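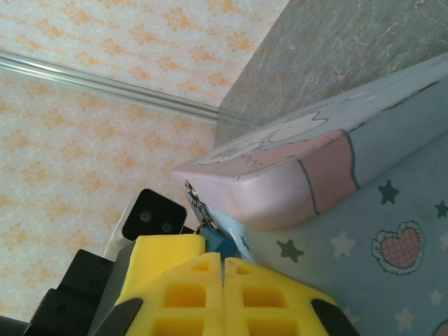 Household Chores Trial, second progress report to Rendard
12/04/2023

You asked for a plain answer on whether the Coltow arm is ready for home use. It isn't, and I don't expect the next stage to change that.

Since February we have run the tidying task 100 times at the Vaninura flat. The job is to pick up small things left lying about and put them in a tub. Hard, square items mostly go well. Anything with a zip, a strap or a soft side is another matter, and 14 runs had to be stopped by hand. Patterned cloth underneath also seems to slow it down, though we haven't tested that properly.

Katiyar's summary calls these results "near domestic grade". I would ask you not to repeat that. A ten-year-old clears the same room before the arm has finished its first pass, and doesn't need an engineer in the hallway.

Spending is on budget apart from finger pads, where we have gone through 12 sets. Folding laundry has been pushed back and I have no new date for it. We need your decision on the 2 extra months before the lease on the flat is renewed.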